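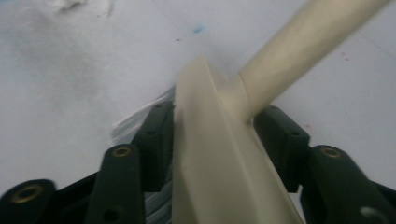
Hanulham > Household Services > Talks > Speaker notes

We use cookies to remember your settings. Accept / Manage

August, by the Training Office

Caring for long-handled tools in shared buildings
Notes for the speaker. Allow 40 minutes, with questions held until the end.

Opening
Welcome those attending and give the fire exits. State that the talk concerns the small tools kept in the cleaning cupboards at Haldane House: scrapers, dustpans, brushes and squeegees with a fixed or fitted handle. Powered equipment is covered in a separate talk.

Section one: the joint
Begin with the point at which the handle meets the head. On many plastic tools the handle sits in a short collar, and most of the strain of daily use falls there. Ask the audience to think of the last tool they threw away and where it had failed. Pause for replies.

Explain the check. Hold the head still, turn the handle gently and feel for play. A handle that turns freely should be reported on the cupboard sheet and the tool set aside. Tape is not an approved repair.

Section two: washing
Flat heads are to be washed on both faces and along the edge. Pale plastic shows marks sooner than dark, and staff have in the past replaced pale tools that needed only a soak. The Skustonora guidance allows warm water and ordinary washing-up liquid. Bleach is to be avoided on coloured plastic.

Remind those present that water collects inside hollow handles. Tools should be left to drain with the head uppermost.

Section three: storage
Hooks are to be fixed so that no handle rests on the floor. At Haldane House each cupboard has 6 hooks, and tools in excess of that number are to be returned to the main store. Heads should not be stacked under buckets, as a bent edge will not sit flat against a surface again.

(Speaker: if time is short, omit the paragraph on hollow handles and go directly to storage.)

Close
Refer the audience to the cupboard sheet and the reporting form. Paper copies are on the table by the door. Invite questions.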